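Oltholm Community Workshop
Learning Pages for Young Makers
Machines and Motion, Page 4

How a Sandwich Machine Gets Its Slices in Line

Making a sandwich seems simple. A person picks up a slice of bread, adds a filling, adds another slice, and eats it. A person hardly has to think at all. A machine has no such luck. It must be told where each slice is, how far to move it, and when to stop. This page explains how members of the Oltholm shared workshop are building a machine that handles food pieces, and what young readers can learn from the work.

The project is called Hirorow. It is built on Thursday evenings at the long bench. The members chose sandwiches because a sandwich has several parts, and each part has to arrive in the right order. A machine that does one job after another in a set order, without a person moving each part by hand, is an example of automation. A washing machine is another. So is the door at the supermarket that opens when someone walks up to it.

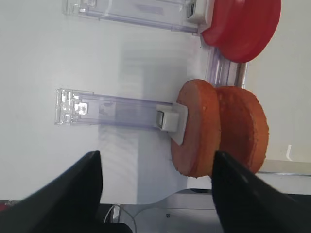

Page text: Aqeel Soomro, Workshop Education Desk
Reading level: ages 8 to 11
Last checked: May

Rails and Pushers

A train cannot turn left into a field, because the rails keep it on its path. The clear plastic rails of Hirorow are meant to do the same work. Each rail has a small white block at one end, close to the food. The block seems to be the pusher. It is designed to slide in a straight line and nudge a slice into place.

Engineers call this kind of straight movement linear motion. The word "linear" comes from "line." A drawer moves this way when it is opened and shut. A wheel does not. It goes round and round, and that is called rotary motion. Many machines have to change one kind of motion into the other. A motor spins, but a pusher must travel forward and back, so there must be a part between them that turns spinning into sliding.

Why the Slices Stand on Their Edges

On a plate, slices are usually laid flat. In the machine, the round orange-brown pieces stand upright, side by side, like books on a shelf. The red disc stands up in the same manner. A pusher can then press against the flat face of a slice, and that slice can press against its neighbor. When all the layers have been brought together, they make a sandwich lying on its side.

There is a difficulty. A round thing standing on its edge can roll. Readers may test this with a coin. Stand the coin up on a table and let go. It will roll or fall over very quickly. Now stand the coin between two heavy books, with the books close together. It stays up. The build team had to solve the same problem, and it took 3 versions of the slice holder before the members were satisfied.

Fingers for a Robot

The two black shapes that point in toward the food are the fingers of a robot gripper. A gripper is a robot's hand. A human hand has four fingers and a thumb, with many joints, and it can tie a shoe or hold an egg. A gripper with two fingers can do far less, but two fingers are enough to hold a great many things. The fingers move toward each other to close and away from each other to open.

Grip must be chosen with care. If the fingers press too lightly, the food will slip. If they press too hard, it will be crushed. Readers may try this with a slice of soft bread and two wooden spoons, one in each hand. Lift the bread from one plate to another - slowly at first - and then look at it for dents.

Trying Again and Again

The team keeps a notebook beside the bench. Every trial is written down, including the ones that went badly. The notebook now holds 1,077 trials. In 141 of them, a slice tipped over before it reached its place. Those trials are marked with a small star, and the team reads through the starred pages before changing any part of the machine. Writing down a failure is a normal part of engineering. It shows where the next change should be made.

Only one part is changed at a time. If the team changed the rail and the pusher on the same evening, and the machine then worked better, there would be no way to tell which change had helped.

Words to Know

Automation: the use of machines to do a job in a set order with little help from people.
Gripper: the part of a robot that holds things.
Linear motion: movement in a straight line.
Rotary motion: movement in a circle.
Trial: one try, carried out with care and written down.

Something to Build at Home

An adult should be present for the cutting. You will need a shoebox lid, a strip of stiff card, tape, and 4 round crackers.

Fold the card along its length to make a narrow channel shaped like the letter U. Tape it to the inside of the lid. Stand the crackers in the channel, one behind another. Cut a small square of card that fits inside the channel and tape it to the end of a pencil. Push slowly. Watch which cracker moves first, and whether any of them tips. Make the channel a little narrower and try once more. Record each trial on paper, with a star beside any that did not go as planned.

Schools in Skemcombe may ask for printed copies of this page at the workshop front desk. The next page in the series, Page 5, explains the Hayat cart and how it follows a painted line.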